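Thread on the picking cell fault we had at Danko, for anyone running a similar arm with hoses on the outside. It's long. 1/

Setup first. One big arm, one deep gray bin, mixed household items, gripper goes in, takes an item, carries it to the drop side. The arm is secondhand and came to us through Purberg. We did the integration and the picking software is ours, called Kukeck. 2/

On 19 September 2022 we were in the middle of a long unattended run. At pick 2,316 the arm stopped above the bin with a protective stop on the wrist axis. Torque over limit. Nothing was in the gripper at the time. 3/

We cleared it, jogged the arm up by hand, restarted. It ran 8 more picks and stopped again. Same axis, same message. 4/

First guess was a collision with the bin wall. The walls slope in and the gripper has hit them before. The floor is scuffed all over, so a new mark wouldn't tell us much. We checked the planned path against the bin model and there was clearance the whole way. 5/

Second guess was the bin had moved. The bin position is taught once and everything after that assumes it stays put. We have tape on the table to line things up and a clamp on the bin edge. We measured it again anyway. It was where it should be. 6/

Third guess was the gearbox, which would have been expensive. We ran the wrist through its full range with the program off, slowly. One direction was smooth. In the other direction the torque reading climbed steadily and then jumped near the end. 7/

A bad gearbox can look like that. So can something pulling on the wrist. We loosened the hose bundle and ran the same move again. The climb was gone. 8/

So it was the hose. The hose and the cables run along the outside of the arm and loop at the wrist. The loop has to be long enough for the wrist to turn all the way in both directions. Ours was long enough when we fitted it. 9/

What changed: a tie further back on the arm had slipped, and the bundle had crept backward a little with each cycle. You can't see it happen. Over a couple thousand picks it took up the slack at the wrist. 10/

Then a pick came up that needed the wrist turned nearly to its limit and the hose went tight. The controller saw torque it couldn't explain and stopped. It did its job. 11/

The part I'm less happy with is ours. After a protective stop, Kukeck let the operator clear the fault and resume with a single button. No inspection step. That is how we got from the first stop to the second, with a tight hose pulling on its fitting the whole time. 12/

When we took the bundle off, one of the air fittings was cracked at the thread. It hadn't let go. If it had, the gripper would have lost air with an item in it and the arm moving. People stay outside the fence during a run, so the likely result is a dropped item. I still don't want to find out. 13/

The arm over the bin, picking from a mixed load:

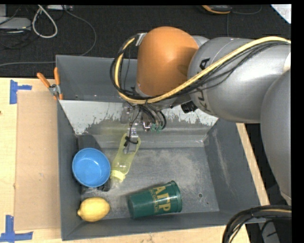
Blue bowl, lemon, green cup, yellow bottle. Hose and cables looped at the wrist. 14/

Changes so far. New ties, two at each point where there used to be one. Paint marks on the hose and on the arm next to it, so a shift shows up when you walk past. Marks get checked before every unattended run and it goes in the log. 15/

Software side: after a torque stop on any axis the cell now stays down until someone goes to the arm, checks the bundle and confirms it on the panel by the fence. A repeat stop on the same axis locks out auto mode. 16/

We also cut the wrist range in the planner. We lose a few grasps on items lying at bad angles against the walls. The planner usually finds another one. Pick rate is down slightly and we can live with that. 17/

Total downtime was 3 days, 2 of them waiting for a fitting. We now keep spares. 18/

Somebody at Brosstead asked if a torque trend would have caught it early. Probably yes. We were logging wrist torque the whole time and only looking at it after a stop. Going back through the data, the peaks were rising well before the fault. 19/

A trend alarm is next, planned for October. I'll post the thresholds once they've run for a while without false stops. 20/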